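Starmont Faceted Tumbler, Clear, Tapered
Catalog group: Drinkware, Plastic, Reusable and Light Duty
Supplied in North America by Stender
Page last revised September 27, 2023

Product summary

The Starmont faceted tumbler is a one-piece cup in clear plastic with a tapered body and a wide open rim. The wall is divided into vertical panels running down the taper. The facets stiffen the wall, so the cup can be held firmly near the middle with little inward flex. There is no handle, no foot ring and no printed decoration.

The tumbler is sold for break rooms, canteens, school dining areas and catering counters. It is intended for cold and room-temperature drinks. It is not a hot beverage cup and should not be used as one, with or without a sleeve.

Materials and finish

The body is molded in a single shot from unfilled clear resin. No colorant or frosting agent is added. The outer surface is polished at the tool, and the inner surface follows the same facets at a shallower depth. Small variations in the gate mark on the base are normal and are not grounds for return.

Clarity is checked before packing by viewing a colored card through the wall. The facets bend and break up whatever is behind them, and the curved areas give a strong highlight under overhead light. Buyers comparing samples should do so under the lighting in which the cup will be used. A bright room makes the panels look more pronounced than a dim one.

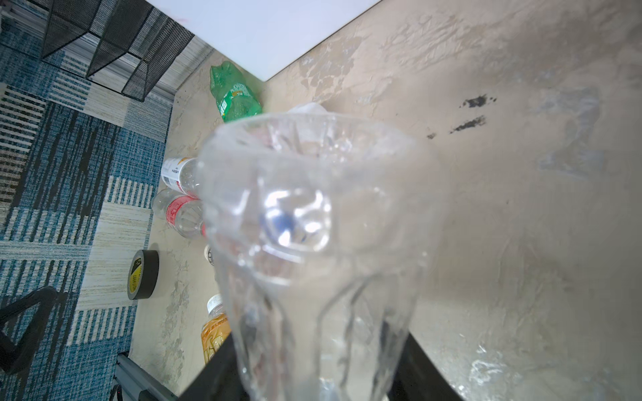
Use with other containers

The wide rim accepts a pour from any standard beverage bottle without a funnel. Where single-serve bottles are poured into tumblers at a counter, keep a separate bin for the empties. Crumpled bottles left on the serving surface take up the space needed for clean cups, and loose caps get under the bases and cause tipping.

On stone-patterned or mottled counters a clear cup can be hard to see from a distance. Sites with pale counters often set the tumblers on a dark tray for this reason. Stender stocks the Pliritz rubber tray mat in black and gray - see the Trays and Mats group.

Ordering

Part number 214 covers the clear tumbler in all pack sizes.

Inner sleeve: 12 tumblers, nested, in a sealed bag
Case: 50 sleeves
Minimum order: one case
Lids: none offered for this shape

Sleeves are not sold singly. Mixed cases with other Starmont shapes are not available, as the nesting depth differs and the sleeves do not stack evenly.

Orders of 3,000 tumblers or more ship on a pallet. Smaller orders go by parcel carrier in the original case with no overbox.

Cleaning

Wash before first use. Hand washing in warm water with a mild detergent is preferred. A commercial dishwasher may be used on the glassware cycle, top rack only, rim down. Heated drying will dull the panels over time.

Do not use scouring pads or powder cleaner. Fine scratches collect along the ridges between facets and cannot be polished out. For label residue on shelves or racks, remove the cups first. Citrus-based solvents will craze the plastic on contact.

Storage

Store nested, rim down, out of direct sunlight. Stacks should be no taller than one full sleeve. Cups nested while damp may lock together - twist gently to separate, and do not pry at the rim.

Known limits

Not for microwave or oven use.
Not for freezing with contents.
Not rated for carbonated drinks under a sealed cover.
Discard any cup with a cracked rim or a split along a panel edge.

Change notes

August: the Abou Zeid straight-wall tumbler was dropped from this page and now has its own listing. The two cups do not nest with each other and should be kept in separate racks.

Related items

Pliritz tray mat, black or gray
Starmont tumbler rack, open wire
Abou Zeid straight-wall tumbler, clear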